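Test kitchen notebook, Gastdale
Tuesday, started 7:40

Barley and mushroom soup, batch 6. Mamta's changes from last time: less thyme, barley toasted dry before it goes in, stock cut with water.

300 g pearl barley, toasted in the wide pan until it smelled nutty. Pulled it a bit early, the edges were starting to catch. Onions and celery sweated in butter with the lid on. Mushrooms done separately this time, in two lots, salted only at the end. Much better color than batch 5, which steamed.

Stock is the Bondow powder again. Drurnham still hasn't delivered the fresh. Order 3511, Vesna is calling them after lunch. The powder is saltier than I remember so I left out the second teaspoon.

Barley in at 8:25. Tasted at 9:00, still chalky in the middle. Gave it another 10 minutes and it was right, but it keeps drinking the liquid as it stands. By 9:45 you could stand a spoon in it. Needs more water at the start or barley cooked apart and added to order. I prefer apart. Mamta Jaiswal says that's one more pot for the Delić people to wash and they won't do it.
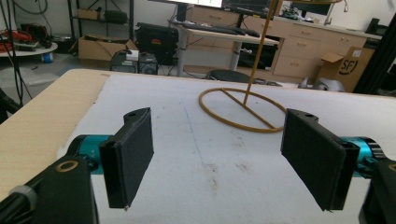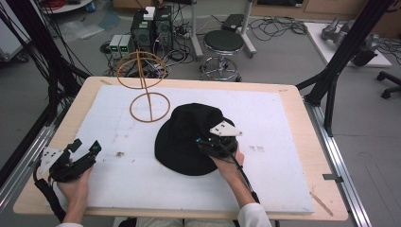 Wire stand on the white-topped table, both shots. Hat in the second.

Tasting with Mamta and Vesna Kelmendi at 11. Vesna wants acid, tried a spoon of cider vinegar in her bowl and we all liked it. Lemon was too sharp. Dill got lost, parsley fine. Mamta thinks the celery is cut too big. Agree.

Froze two tubs to see what the barley does on thawing. Labeled, bottom shelf, left side.

For batch 7: barley apart, small dice on celery, vinegar off the heat, same mushrooms. Check salt again if fresh stock arrives. Buy butter.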